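The Nelletti Public Library will extend its evening hours beginning in May. Readers of this blog will recall that the proposal was first put forward two winters ago, when 264 residents signed a letter asking that the reading room stay open until 9 p.m. The board has now agreed to a trial period of 20 weeks.

Funding for the trial comes from the town's general budget. Emilian Zamfir, the library director, has confirmed that no branch services will be reduced and that the Stoltorholm bookmobile will keep its present route.

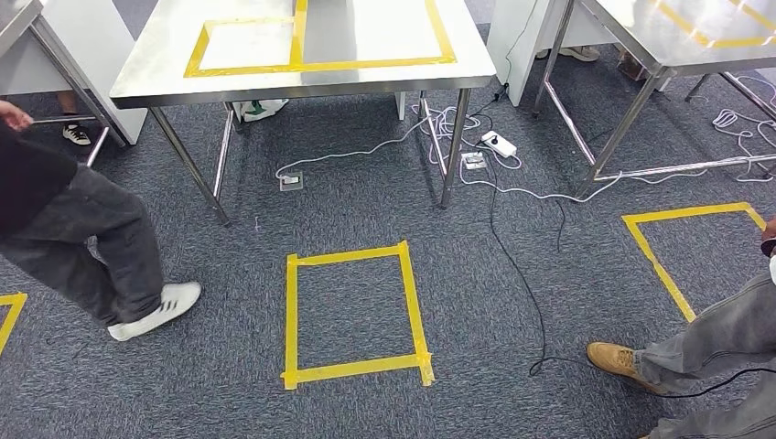 The reading room seats 70. Reservations will not be required, although groups of more than six are asked to call ahead. Printing and interlibrary loan will end at 7 p.m., as they do now.

I have supported this change from the beginning and am pleased to see it adopted. My one remaining concern is the bus schedule, as the last departure toward Nistow leaves at 8:40 p.m. I have written to the transit office on the matter and will post its reply.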